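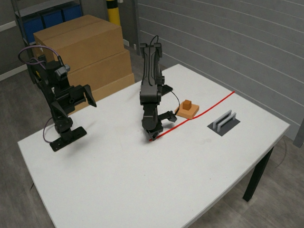 *Figure 1. The two-arm cell in simulation, with the tray, cube and rack on the table.*

## 1. What this report covers

Our project was a two-arm pick-and-place task built in simulation. One arm lifts a cube off a tray and sets it in a rack while the other arm stays clear. We planned to spend most of the term on grasping. We ended up spending most of it on a fault in which the two arms ran into each other, and that fault is the subject of this report.

The controller is called Kunula. It was started by last year's group at Plindton, and we took over their code in February. The scene files came from a shared library named Uvik. We changed the table layout but left the arm models alone.

## 2. The fault

The first long batch was 203 runs, started in the evening and left overnight. When we opened the log in the morning, 11 of the runs had ended early with a contact error between the arms. In nine of those the simulator kept going for a while after the first contact, and the joint torques climbed until they hit the limit. In the other two it stopped at once.

On real hardware this would have been a safety matter. The cell has no fence in our design, and the project rules say a person may reach in to reset the cube when both arms report that they are idle. In every one of the failed runs, the second arm was reporting idle at the time it moved.

## 3. Finding the cause

We first blamed the path planner. It was the newest part and the one we understood least. We lowered the speed limit by half and ran the batch again. The contacts still happened, only later in each run. We also tried a larger safety margin around each link, which made the planner refuse a lot of paths that were fine. Both changes were taken out again.

What helped was writing the status flag and the joint positions to the same file on every control step. Before that they were in separate logs with separate clocks. In the combined file for one failed run, the second arm's flag changed to idle at step 1,758. Its joints were still moving then, and they kept moving until the contact.

The flag was set when the motion command had been sent. It should have been set when the arm had stopped. With short moves there was almost no difference, so the bug stayed hidden in last year's project, where all the moves were short. Our layout put the tray farther from the rest position and the moves got longer.

There was a second problem. The Koech monitor, a small script meant to stop both arms if they get too close, only checked distances while both flags said busy. Once one flag wrongly said idle, the monitor skipped the check. So one wrong flag turned off the thing that was supposed to catch it.

## 4. Changes made

- The idle flag now depends on measured joint speed. All joints must stay below a threshold for a set number of steps.
- The monitor checks distance on every step and does not read the flags at all.
- Any contact between arms ends the run and holds both arms in place.
- Status and positions go into one log with one clock.

We repeated the full batch with the same random seeds. There were no contacts between the arms. The runs took slightly longer, which we expected – the first arm now waits for a real stop before it enters the shared area.

We then put the old flag code back on purpose and left the new monitor in. The monitor stopped both arms before contact in all of the runs that had failed the first time.

## 5. Limits

All of this is simulation. The simulated joints report their speed with no noise, and a real encoder will not. The threshold will have to be set again on hardware, and if it is too tight the arm may never report idle. We also did not test a dropped message between the controller and an arm. At the moment a lost update leaves the old flag in place, so that should be the next thing fixed.

The grasping work is only partly done and is written up in Appendix B.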